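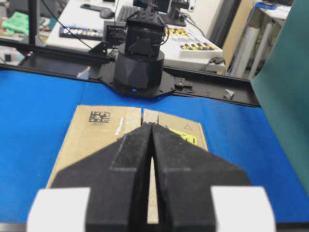

Cardboard box, lid flaps shut.

Home Explore Threads Saved

Filed under: Hobbies & Games / Jigsaws

Oct 29, 2019

1/ OK, puzzle people, a thread about traveling puzzle boxes! I've been in one since February and I can't stop talking about it at dinner, so now it's your turn.

2/ The idea is simple. A box of jigsaws goes from house to house by mail. You take out what you want to do, put in what you've finished, and send it to the next name on the list. Our loop has 35 people in it and we're all over the map.

3/ Before this I bought new puzzles, did them once, and stuffed them in the hall closet (you know the closet). I've hardly bought any since. The only one was a Flirkska harbor scene and I have no regrets, the blues are gorgeous!

4/ Best thing I've pulled out so far: an old Ridis map puzzle where the pieces are cut along the rivers. Took me forever. There's a stretch in the middle that's all pale green marsh and I did it one piece an evening with a cup of tea.

5/ Weirdest: a 195-piece round one of a plate of sardines. My sister said it would be quick. It was not quick. Sardines are all the same sardine!!

6/ Packing tips, from someone who learned the slow way. Bag the pieces inside the puzzle box, always. Rubber bands leave dents in the lid, so use a strip of paper around it. Big flat boxes on the bottom, little ones standing up along the side.

7/ If a piece is missing, write it on a slip and tuck it in with the pieces. I don't mind a gap at all, I just like to know before I start crawling under the couch.

8/ Shipping is the only real cost. Mine went to Dedora last time, farther than usual, and it was still cheaper than one new puzzle.

9/ Achilleas Karagiannis runs our list and he keeps a notebook that goes along in the box. People write how long each one took, who helped, what they had on the radio. Someone did the whole Imai lighthouse with a broken wrist! 47 evenings, left-handed, and she drew a tiny lighthouse next to it.

10/ I read the notebook first every time, before I even look at the puzzles.

11/ Sorting question, because I know you all have opinions: edges first, or color first? I was edges for my whole life and the marsh turned me. Color first, edges whenever they show up.

12/ And what do you work on? I've got a sheet of felt over an old door and it slides under the bed, cat permitting.

13/ If you want to start a loop of your own, six or seven people is plenty. Agree on how long each person keeps the box (we do three weeks) and have everyone put in two puzzles they liked. Liked! Don't unload the one you hated.

14/ Going to start a night train next, lots of dark windows. Will post the edges. Or the colors :)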